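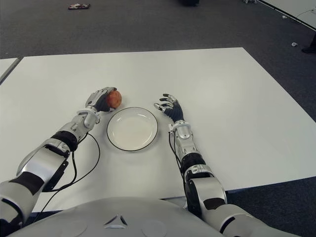

2 min read

1/ Notes on renting in Otholm, for anyone comparing it with Kirkska. Otholm is the strip between the rail yard and the canal. Mostly brick walk-ups, three or four stories, with newer elevator buildings on the east end.

2/ Rents: I pulled 313 active listings on 03/08/2020. Median for a one-bedroom was $1,247. Heat is included in most of the walk-ups and in very few of the elevator buildings, so compare totals.

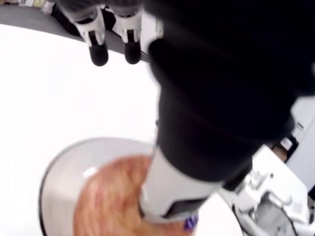
3/ Transit: the Line 2 tram stops at the canal bridge and runs late. Kirkska has the better bus coverage but no tram. If you work downtown, Otholm is the shorter commute. If you work at the hospital, it's a transfer either way.

4/ Parking: permit only west of the bridge. The zone is capped at 1,000 permits and the waitlist resets each October. A lease does not come with a permit. Ask before you sign.

5/ Noise: freight moves at night. Units facing the yard get it, units facing the courtyard mostly don't. Listings rarely say which side they're on. Check the floor plan against a map.
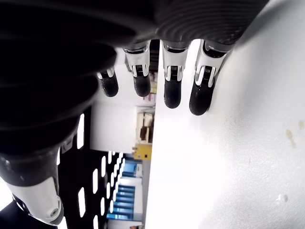
6/ Groceries: one full-size store, next to the Lüthi building. The Lalia complex has a small market on the ground floor with shorter hours and higher prices. Kirkska has more choice here.

7/ Building age matters for laundry. Anything prewar has shared machines in the basement or none at all. In-unit hookups start with the canal-side construction.

8/ Will do deposits and lease terms in a separate thread.

Filed under: Neighborhoods, Renting

Recent threads
Kirkska by bus route
Reading a heating bill before you sign
Lalia vs. Lüthi: floor plans compared
Sublet rules, short version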